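Koutsoukos Residents' Forum > Building and Grounds > Proposed change to bulk waste collection

Started by Bolow_Office
September 19, 2023

Residents are advised that the management office has received a proposal from Jarnent, the current waste contractor, to replace the monthly bulk collection with a booking service. Under the proposal, each household would be entitled to 3 free pickups per year. Additional pickups would be charged to the household. The office invites written comments in this thread before a reply is sent to the contractor. Comments should address the proposal itself and not individual neighbors.

Reply from northstair7
I wish to register an objection. The monthly collection has worked adequately for as long as I have lived in the building. Residents know the date, and items are placed at the rear gate the evening before. A booking service requires each household to plan ahead, and those who do not plan will leave their furniture in the hallway.

Reply from Gekidus_Unit_C
I must respectfully disagree with the previous poster. The rear gate is obstructed for several days before each collection, and in July the delivery entrance could not be used at all. Our unit is a place of business and depends on that entrance.

The proposal also deals with the question of reuse. At present, sound desks and worktables go into the truck together with broken shelving. A booked pickup would allow the contractor to sort items in advance and to set aside those that can be passed on. 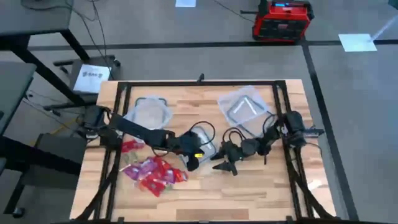
I would ask the office to confirm whether sorting is included in the price or offered as a separate service. The wording in the third paragraph of the proposal is open to either reading.

Reply from Bolow_Office
Sorting is included for furniture only. Appliances and mattresses would be collected but not sorted. The office has asked Jarnent to correct the paragraph in question.

Reply from quietfloor
Could the office state the expected cost to the building? The notice posted in the lobby gives no amount.

Reply from Bolow_Office
The current arrangement costs the building $3000 per year. The proposed arrangement has been quoted at a lower base rate, but the final amount depends on the number of households taking part. The building has 119 units, and the quote assumes that all of them are enrolled.

Reply from northstair7
Then the saving is not certain. I would also point out that older residents may have no convenient means of booking online. If the change goes forward, a telephone line should be a condition of the contract – and it should be answered during normal hours.

Reply from Gekidus_Unit_C
On the matter of the telephone line I am in full agreement. I do not agree that the saving must be certain before a trial is considered. A trial of 7 months would provide the office with real figures.

Reply from quietfloor
I would support a trial, provided that the rear gate remains available for residents who are moving out. Move-outs seldom fit a booking calendar.

Reply from northstair7
My objection stands, although I would withdraw it for a trial with a fixed end date. I ask that this be recorded.

Reply from Bolow_Office
The comments above have been recorded, including the conditional objection. The office will ask the contractor for written terms covering a trial period, a telephone booking line and move-out collections. Until further notice, the monthly collection continues unchanged, and items may be placed at the rear gate no earlier than the evening before.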